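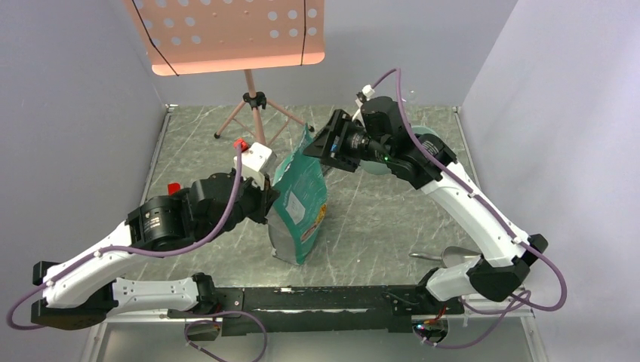
The green bag, back on duty. Pet food thread, sorry in advance.

1/ So I've been weirdly deep into how we store and scoop the kibble lately. Started when I found a trail of the stuff leading from the pantry to the back door. My fault, I'd rolled the top down and walked off, and it unrolled itself like they always do.

2/ We'd been using a Fostier tub before this. Fine tub! But the lid takes two hands and a knee, and I do breakfast at 6-something with my eyes half shut. Gladys Echeverri (upstairs, two cats, many opinions) told me to quit pouring and keep it in the bag it came in. That way the date and the feeding chart stay with the food.

3/ She's right about the chart. I had been guessing for months — and guessing generously, if you ask the vet.

4/ The trick with a bag like this is standing it up before you open it. Give the bottom a couple of taps on the floor so the food settles, then pinch the top at both corners and pull it straight. If it's crumpled, smooth the front a bit first. Takes me 15 seconds, saves me the broom.

5/ When it gets low I let it slump over and go in from the side. Round metal scoop, short handle, straight in at the mouth of the bag, with the top edge held up out of the way. Plastic scoops bend on me and I'm done with them. 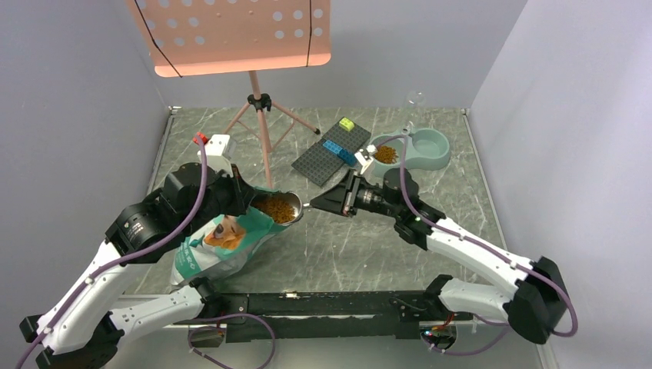
6/ Scoop sizes, because Dinesh Kodikara asked. "A scoop" means nothing! I weighed mine on the kitchen scale, level and then heaped, and the heaped one was a whole extra snack. Level it off against the side of the bag. The crumbs go back in and you don't have to chase them.

7/ Marble-look floors and kibble, by the way: the gray hides a lot, but you will feel every piece in socks.

8/ For closing up I squeeze the air out, fold the top over 2 times and put a big Pruitt clip on it. I tried clothespins until September and they kept pinging off behind the freezer. There are probably 7 back there.

9/ Somebody's going to ask if I wash the scoop. Yes, on Sundays, and I dry it all the way before it goes anywhere near the food. Dinesh, I'll send you the clip link tonight.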